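Search tickets, products and orders
Search

Ticket: construction set, bolts and nuts not matching
By Gunnlaugur Eyvindsson, Starnport
Last updated: March, 16:21

Product: Valura plastic construction set, 70 pieces
Status: waiting on supplier

Problem as reported

The customer bought two sets through Zutik for a play corner. Some nuts go on a bolt for one turn and then jam. Others slide down the thread without gripping. The customer had put both sets in one box before checking them, so we can't say which set the bad nuts came from.

Step 1. Check the shapes

The shape of the nut on its own tells you very little about the fit. Asked the customer to stop sorting by shape and to try each nut on more than one bolt. Result: no change for 4 of the nuts.

Step 2. Lay the parts out

Tip everything on to a plain mat and keep bolts, nuts and strips where you can reach them. Leave a gap down the middle so that tested parts don't get mixed back in. Bolts and nuts in two loose groups on a brown mat, with the white five-hole curved piece in both. 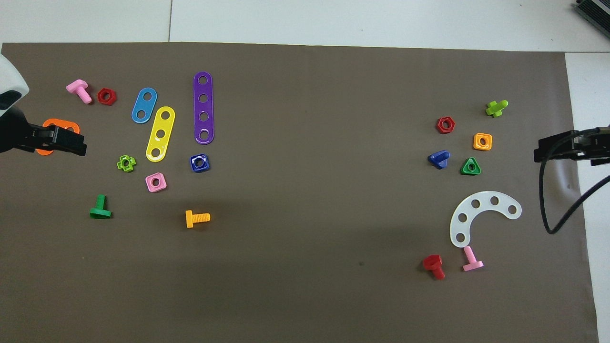
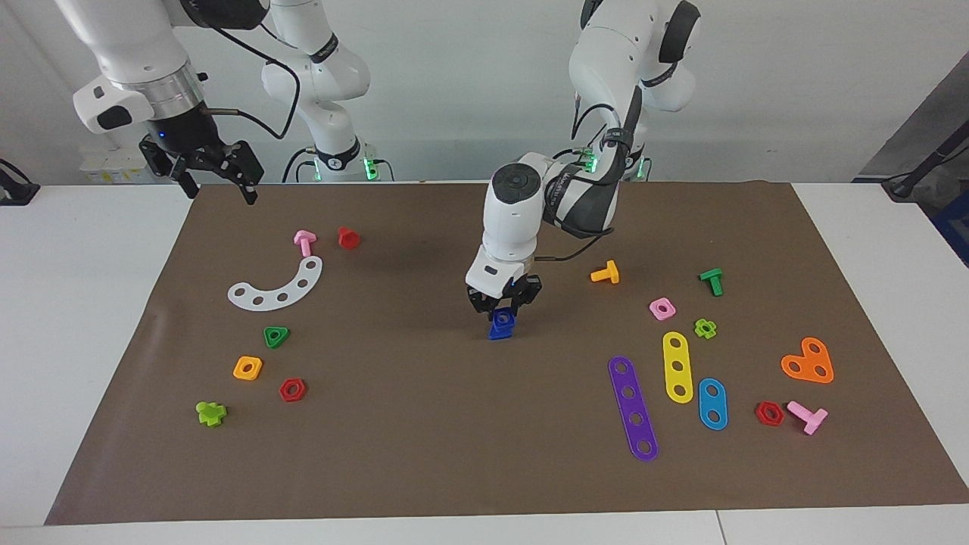 Step 3. Test the threads

Hold the bolt by the head and start the nut by hand. Don't use pliers. If it jams, back it off, turn the nut over and try the other face. Customer did this and got two of the four to run freely. They had moulding flash on one side only, which came off with a fingernail.

Step 4. Check the strips

Push a bolt through every hole, including the curved piece. All fine. Strips ruled out.

Step 5. Replacements

Two nuts still bad. Macedo hold the spares and sell them in bags of 21, mixed colours, and they won't split a bag. Asked them to send one bag free of charge. Customer doesn't mind which colours come.

Note for whoever picks this up: the old parts list has the square and hexagonal nuts swapped over. Go by the number moulded on the bag and not by the list. Customer prefers email and is out until 14:00 most days. Leave the ticket open until the bag has arrived and she has tried the new nuts.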